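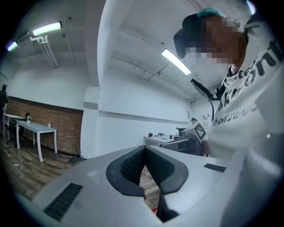
LUVESBRIDGE, July

Print | E-mail this page
4 min read
Filed under: Talks & Slides, Equipment Planning

Speaker notes: Budgeting for your first handheld grippers
Raghda Tannous

Opening. Leave the slide up while people sit down. Point out the jaw pad, because I'm coming back to it. Ask who has a purchase request open right now. Hands up, keep them up if it has a line for spare pads. (I love this bit!)

Start with the room. We planned ours at Rumthorpe before we priced a single gripper, and I'd do it that way again in a heartbeat. Walk your floor with a tape measure. Where do people stand, where do they turn, where does the headset cable go? Tables with slim legs were a great buy for us and they move in a minute. Lighting comes out of the same budget, so check the ceiling early.

Next slide, the money. We asked for 40 handheld units. Everett Wojcik in purchasing asked me how many people would be holding one at the same time, and the answer was 19. So we bought 19 and put the difference into pads, cables, mounts and headset straps. Best question anyone asked all year, thank you Everett.

Pads. Pass the worn one around. The texture is what you're paying for, and it goes first. We budget 10 sets per quarter and order them with the grippers so they sit on the same invoice. Housings pick up scuffs and that's fine, don't spend on those.

Quotes. Siregar quoted the bodies and pads together, Fillotex quoted the headset mounts on their own. Get both kinds and lay them side by side. Ask each one: lead time, smallest order, who pays return shipping. Write the answers down in the meeting, I lost a good shipping deal by trusting my memory.

Hours. Our plan runs on 216 operator hours a month. Put yours on paper before you pick a quantity, then add time for training, charging and breaks. People get tired holding a tool up, so leave real gaps in the schedule.

Slow down here, they'll want to copy the worksheet. Columns are item, quantity, spares, lead time, who signs.

Questions. If someone asks lease or buy: we bought the grippers and leased the headsets, and I'm happy to go through the numbers afterward at the coffee table.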